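Can the machine do it yet? A gallery from the Pestivell workshop

Last updated: 5th August

My name is Cremilda Figueiredo and I keep this page for the small group of people who follow our question: which jobs of the house and of the shop can a machine do today, and which ones still need a person with patience? I worked for many years at a repair counter before I started to write about such things, so I look at the work first and at the motors after. Please excuse my English where it is stiff. Cathal Ó Briain reads the texts before they go up, but he is kind and lets many things pass.

In July we looked at folding towels and at filling shelves. For this part I have chosen the inside of a desktop computer. Many shops still take old office machines, open them, take out what is good and put the rest for recycling. At my old counter we called it "the belly work". It is dull, it is small, and your back complains at the end of the day. For these reasons people ask me often if an arm could take it over. 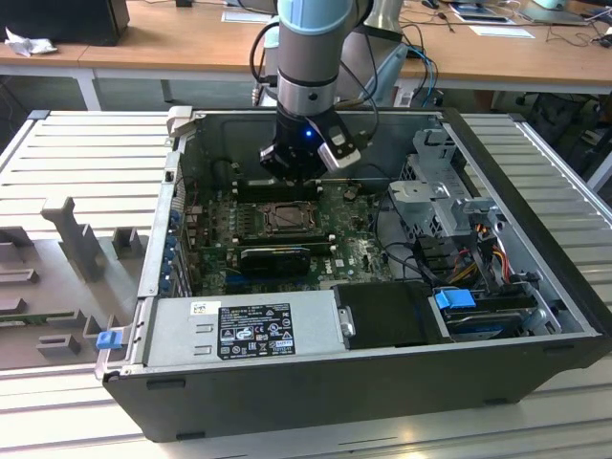
Gripper over the memory slots of an open Dell tower. The processor socket has no cooler on it, and the graphics card is in its slot.

Memory is the part I would ask about first. A person presses a module down with two thumbs and feels in the skin when it is seated. The force is larger than beginners expect, and I have seen many new colleagues stop too early from fear. An arm has no fear, but it must know when to stop, and it must come in straight. If it leans a little to one side, one end goes in and the other stays up, and the computer will only beep at you.

The empty socket is a more serious matter. For a cooler and a processor I would not trust any machine that I have met so far. The parts are expensive and the contacts bend if you only look at them badly. When I was learning, my teacher let me practise on dead boards for a whole month.

Blue plastic is a help for everybody. On this computer the latches for the expansion slots are blue, and so is the handle of the drive carrier. Makers chose such colours for human technicians, to say "touch me here", and I think a camera can profit from the same idea. A case that was designed to open without a screwdriver is half of the answer already.

Cables are the other half. Yellow, red, orange and black, they run in a bundle inside the case, and no two technicians put them back in the same way. A hard part stays where you left it. A cable moves when you touch its neighbour, and a person pushes it away with the little finger without thinking. I have asked readers to write to me if they know an arm that does this well, and I received 32 letters, most of them about vacuum cleaners.

So my answer for shop work of this kind is: for one known model of computer, on a prepared table, I believe some steps can be given away soon. For the mixed pile that comes through the door of a real shop, every case different and every screw a surprise, I would still call a person. Cathal is more hopeful than me and says I should ask the question again in two years.

Also in this series
Folding towels, part 2
Shelves at the Mamska grocery
Who empties the dishwasher? Notes from Fladurik
Letters from readers: the Bhattacharjee kitchen

Contact: write to Cremilda at the Pestivell workshop | © Pestivell workshop, texts and pictures | Back to top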